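About the Robotics Workshop

Stiltness School Robotics Workshop is a two-year elective offered to students in the upper grades of Stiltness School. It combines scheduled classes with an after-school club, and both share one room, one set of equipment and one instructional staff. The workshop is open to all students who have completed the introductory course in computing. No earlier experience with machines is required.

Students work in small teams on practical tasks with a two-armed robot. The tasks come from ordinary workshop duties: picking up hand tools, handing them over and returning them to their places.

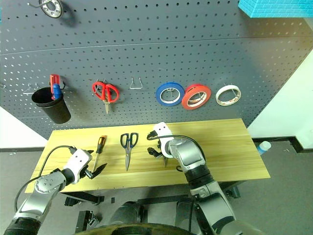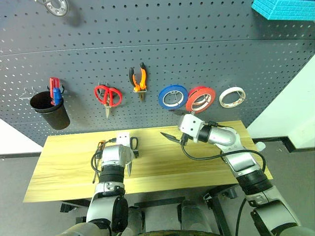

The tool board project: both arms at work over the table, with scissors and tape rolls hanging on the pegboard behind.

Our History

The workshop began as a lunchtime club that built wheeled vehicles from kits. As interest grew, the school added a credit-bearing class and set aside a permanent room on the ground floor of the Drusmont Building. The move to robot arms followed a request from students who wished to study grasping and handling in greater depth. The wheeled vehicles remain in use in the introductory course.

The Program of Study

The first year covers safe working practice, basic programming, the geometry of jointed arms and the use of cameras. Students learn to keep a written log of every session, including those in which a task is not completed. Logs are reviewed by the instructor and form part of the final grade.

In the second year, each team adopts a project and carries it through to a public demonstration. The current project, known as Condori, concerns the sorting and storage of hand tools. Teams are asked to plan how each arm should approach a tool, how the two arms should share the table, and where each tool should hang when the task is finished. Scissors have proved a popular choice of subject among the teams, as the handles and blades call for different grips.

Classes meet in sessions of 80 minutes. The club meets after school until 5:30 p.m. during the term. Students enrolled in the class may attend the club, and club members who are not enrolled may join a team with the instructor's approval.

Competition

Each spring the workshop enters the Jostham Challenge, a regional contest for school teams. Entries are judged on the written log, the demonstration and a short interview with the team. Stiltness has sent teams for three years. Selection for the contest takes place in February and is based on attendance and the quality of the log.

Safety and Conduct

All students complete a safety course before operating the arms. Teams agree on a spoken start signal, and one member is assigned to the stop control during every run. Hands are kept clear of the table while the arms are powered. Tools are returned to the board at the close of each session, and the floor around the table is checked before the room is locked.

Joining the Workshop

Applications for the class are accepted in April for the following school year. Forms are available from the main office. Students who wish to join the club may do so at the start of any term by submitting a signed permission form.

Families are welcome to visit the workshop during the open house in October, when second-year teams present their work and answer questions. Inquiries about the program may be directed to the Department of Technology through the main office.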